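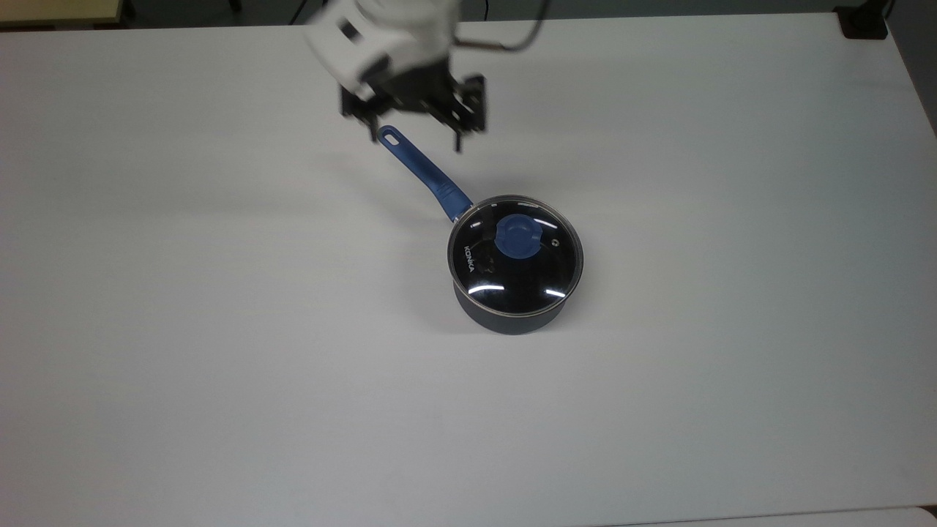 Head camera, gripper open over the handle, lid on.

Motion blur in head camera stream: drop the episodes or keep them?

Asked by Keir Shearer, 17 Dec 2020

We are collecting teleoperated grasps of a lidded saucepan by the handle, for behaviour cloning. 174 episodes so far. In many of them the arm and gripper smear during the approach, as in the still. The pan stays sharp. There are also glare streaks on the glass lid from the overhead light. Exposure is on auto. Should I filter these episodes before training, or slow the operators down?

2 answers

Ritva Lehtinen
Keep them. The policy will see the same blur at run time if you use the same camera and the same speed. Filtering on sharpness removes the fast approaches and leaves you with the hesitant ones, so the speed distribution shifts. I would fix the exposure for new episodes, add light to compensate, and record the setting in the episode header. Don't mix auto and fixed without a flag. Check your timestamps as well: if joint states are logged at the end of exposure and images at the start, the offset does more damage than the blur. Glare I would leave alone, but move the pan and turn the lid between episodes so the streaks don't always fall in the same place.

Sheena Menzies
We just deleted ours and recorded again. Took two days. Results looked a bit better but we changed the lamp at the same time so can't say which it was.

Comment from Keir Shearer: Offset was there, one full image period. Re-aligning now.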